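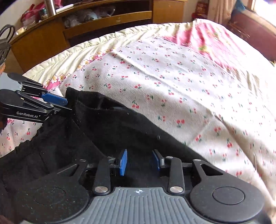

Black cloth on the cherry sheet, with one gripper in front and another at the left.

Folding software FAQ

6 min read

Search questions Type a keyword Go

I get the same handful of emails about Hasero, my cloth-handling software, so I've put my answers in one place. Last tidied up 2021-06-15, so shout if something's gone stale!

What does Hasero do, then?
It takes recordings of two grippers working on clothes and turns them into something a policy can learn from. It lines up the two video streams, works out where each gripper was, and cuts the whole lot into short chunks. The learning part is a separate package called Flarnness (sorry, I named it late at night and it stuck).

Why so many dark clothes?
Because they're horrible! A black garment bunched up on a bed gives the depth code very little to hold on to, and a fold can look just like a hem. My first cloth model did lovely things with tea towels and fell to bits on anything black. Now 1387 of the 2432 clips in the Parkberg set are dark fabric – and yes, I left the lint on.

Doesn't a patterned sheet confuse it?
It did at first. The old segmenter kept grabbing bits of print and calling them cloth edges. But the tracker loves a busy sheet, as all those little repeats give it corners to follow, so I kept the patterns and retrained the segmenter instead. If your tracks jump by a whole repeat, turn on the wide search check in the settings.

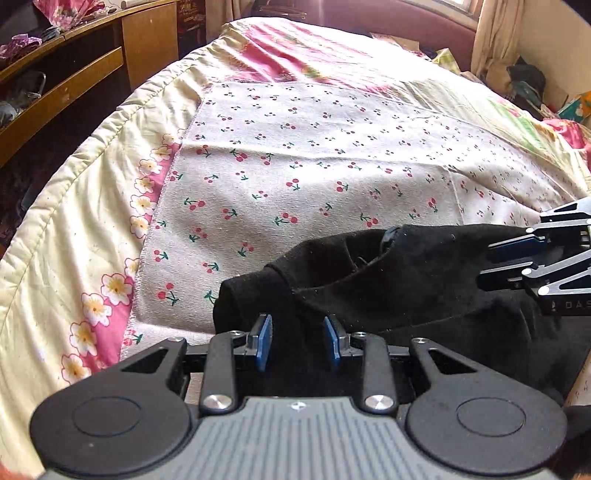 The other thing that helps is letting the two grippers share one map. If one loses its place for a moment, it can pick things up again from what the other one sees. Set shared_map to on before you process anything – changing it halfway through means starting again, and I've done that more than once.

How many clips do I need?
For a single fold, I'd start with 200. Going up to 2000 helped me with new garments, but it did very little for the ones I'd already trained on.

Will it run on my laptop?
The lining-up part will, slowly. Training really wants a proper graphics card.

Is Atallah still supported?
No, that was my old planner and I stopped fixing it in December. Your config files will still load in Hasero, but rename the grip_width field first or you'll get a very unhelpful error.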